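Prikdale Kitchen Survey – Dining Tables, Set 2

Gallery page compiled by Lleucu Maddocks. Recorded May 3, 2018

The survey covers tables that serve for both eating and storage. Each entry gets a line or two on what stays out between meals and how it is grouped. Captions are kept short. Full notes, including table heights and distance to the stove, are in the Grurkalgate binder, page 117 onward. Corrections go to Nhung Dương.

Surfaces are listed first, then containers, then cooking equipment. Brands are left out unless they matter to the layout. Food is noted only where it takes up storage space.

Table 1 – Condiments and chopsticks
Slatted wooden chopstick holder near the center, with the bundle leaning out at mixed angles. Cooking oil in a large plastic jug with a yellow cap, soy sauce beside it. The red electric hot pot stands to the right of the holder, lid on. Stacking is used once: a flowered bowl with a baked bun in it sits on top of a tall formula can. Cloth is pale pink with blue leaves and a purple elephant.
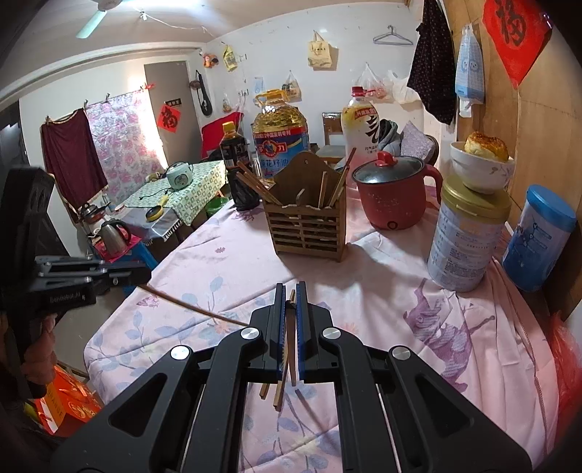 Notes on the listing
Table numbers follow the order of visits. Measurements are in centimeters, taken at the table edge and rounded up. A standard height of 100 was used for the comparison sheet – see the binder for the exceptions.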